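Flumora Two-Arm Bench Hand
Home > Workshop > Handling > Two-arm units

Hire or buy. Demonstrations at our Clarnport unit by appointment. Page updated 22nd February.

People ring us and ask whether it can do the washing up. No. It can't iron either, and what it did to a fitted sheet last October is between us and the sheet. If you are after a butler, the agency on the high street in Ploltness is very good and needs no charging.

What the Bench Hand will do is the dull end of shop-floor work: trays and small parts, picked up from one place and put down in another, for as long as you can bear to listen to it. Two arms, two jointed hands, and the patience of a heron. 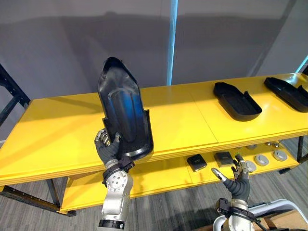

Speed is where most buyers go quiet. Our standard kitting job is 29 parts into trays. A person who has had breakfast does it in 100 seconds. The Bench Hand takes 174, and it will not be hurried by sighing. It doesn't stop for a chat, mind you, so over a long shift the gap narrows more than you'd think.

Good at: rigid trays, blocks, caps, anything that keeps its shape when squeezed.

Fair at: screws and small fittings, provided they aren't in a heap.

Poor at: bags, cloth, cling film, cable, sticky labels, anything a cat would enjoy.

Household use: we don't sell it for this. One customer has it laying a table for eight, and sends us pictures of the forks.

In the crate
Two arms with hands fitted
Wrist mounts and cables
Control box and stop button
Printed handbook (the chapter on eggs has been withdrawn)

Options
Çınar finger pads, for shiny parts. Worth the money.
Spare hand, left or right. Please check which before ordering, as we have a shelf of lefts.

Setting up takes a morning if your bench is level and a day if you only believe it is. You'll need a clear floor and someone who doesn't mind showing it the same job 8 times over.

Hire is by the month, and hire fees come off the price if you decide to keep it. Delivery to Ploltness and Clarnport is included. Further afield, ask for a quote and tell us about any stairs.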